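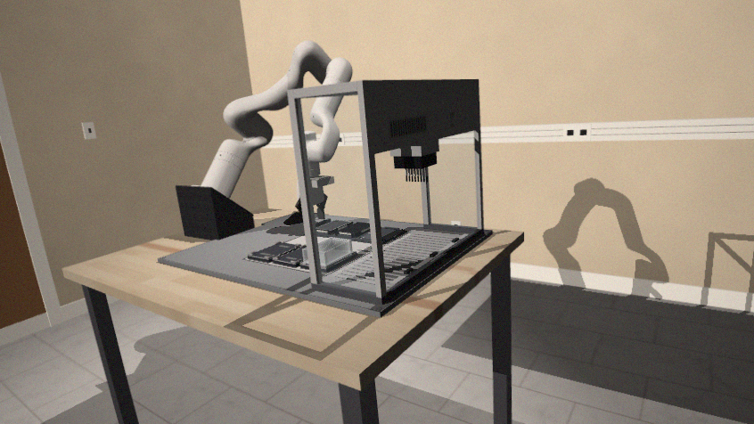

Figure 4. Arm on its pedestal beside the pipetting machine, gripper lowered at the rear left of the deck.

4. Setting up the Drirum cell

4.1 Before you start

Complete Section 3 (bolting down the pedestal and the base plate) before you go on. The cell must be switched off at the wall and the arm controller must show no lights. You will need the hex key set, the Kokusen leveling gauge, an empty practice tray and a soft cloth.

CAUTION: The side openings of the machine have no doors. Keep hands and sleeves out of the deck area whenever the arm is powered.

4.2 Leveling and checking the frame

1. Place the gauge on the base plate, first along the front edge and then along the right side.
2. Adjust the table feet until the gauge reads level both ways. Lock each foot with its nut.
3. Check that nothing is lying on the tabletop between the pedestal and the labware holders.
4. Wipe the deck. Dust under a holder can tilt a tray enough to spoil a pick.

Note: If you move the table, even by a small amount, repeat all of 4.2 and 4.3.

4.3 Teaching the deck positions

1. Switch on the controller and enter service code 1952.
2. Set the arm speed to 2 percent.
3. Raise the pipette head to its parked height. Do not teach with the head down.
4. Jog the gripper to a point above the first holder, fingers pointing straight down.
5. Lower it slowly until the fingers are level with the sides of the practice tray. Save the point.
6. Repeat for each holder. Work from the front row to the back row, so that the arm does not have to reach over a point you have yet to teach.
7. Run the path check. The arm will visit every saved point and stop above each one.

CAUTION: The front posts of the frame are easy to hit with the wrist when the arm swings out of the machine. Keep a finger on the stop button for the whole path check.

4.4 Loading the storage rack

Bins and trays are kept in the rack at the pegboard wall, one to a compartment.

1. Push each bin or tray back until it stops. It should slide freely between the compartment walls.
2. Turn bins so that the handle cutout faces out.
3. On numbered trays, check that the numbers along the margin can be read and are not covered by a label.
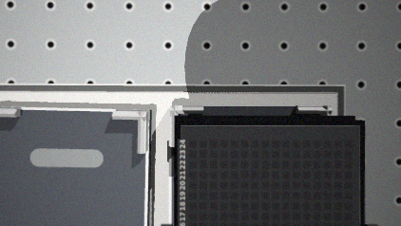
4. Enter the contents of each compartment in the rack table on the controller. An empty compartment must be entered as EMPTY, or the cell will stop with a rack fault.
5. Pull each bin forward by hand and push it home again. If one catches, take it out and look for a bent bracket.

4.5 First run

1. Put the practice tray in the first holder and start the program DRY TEST.
2. Watch one full cycle at 2 percent. If the tray is set down square, raise the speed to 80 percent and run it again.
3. Write the result in the cell log.

Note: Re-teach the deck positions after every 500 cycles, or sooner if a tray sits crooked – a worn finger pad is the usual cause. See Section 6 for changing pads.

Section 4 revised 28 December 2023, N. Engelbrecht. Checked by T. Pisharody.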